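Ticket 292 — Tesent hand-held gripper kit, trial unit
Opened by Lucinda Nguyen-Tran, Pindville

Left finger sticking at half close since Friday. Swapped the cable, same thing. Marker plate checked, colour profile reset — no change.

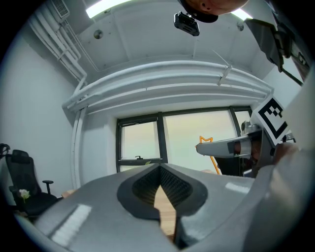 Does the kit need recalibrating after a finger swap? Only if the marker plate came off with it.

Carmela: reseated the joint, 2 screws were lose. Closes fine now, 3 runs. Leaving open til Cullinane confirms teh warranty.

© Tesent Support | Back to top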